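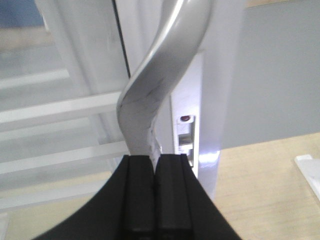 4.3 Rules for working on door handles

I wrote this section after our second month of door work at Riddale, so it's a bit heavier on the don'ts than the rest of the guide. Have the speed limit from 4.1 set before you start. If you skipped 4.1, go back, I'll wait!

1. Tape off the full swing of the door, plus one big step. Stand on the side away from the hinges.

2. Check the handle by hand first. Work it all the way through its travel and back. If it sticks for you, it'll stick for the arm, and the arm pushes harder.

3. Open the Lirkum panel and load the profile called lever_soft. Grip force should read 13 percent. Mirela Peixoto set that number and she's the one to ask if you want it changed.

4. Bring the fingers up to the handle with one on each side and the gap lined up with it. Stop there and look at the wrist view. You want the handle, the strike plate and both fingertips all showing.

5. Close slowly. Wait 3000 ms before you command any motion at all (yes, it feels like forever).

6. Turn, then pull. Two separate moves, please, never blended.

7. To finish, open the fingers fully and back straight out before you swing the wrist.

CAUTION: Keep your hands away from the latch side of the door whenever the arm is enabled. Paused counts as enabled. I know you just want to nudge it a little. Hit the stop button first.

CAUTION: If the fingers slip, don't bump up the force and try again. Open, back off and redo step 4.

Note: Curved levers are touchier than straight ones. Grip the end and you get good leverage but not much to hold on to. Look over the painted finish before and after each session and write down any new scratches or scuffs in the log.

Note: Fault 1209 means the wrist hit its torque limit. Clear it only with the fingers open. Thabiso Joubert has the long version in the Kokdale notes.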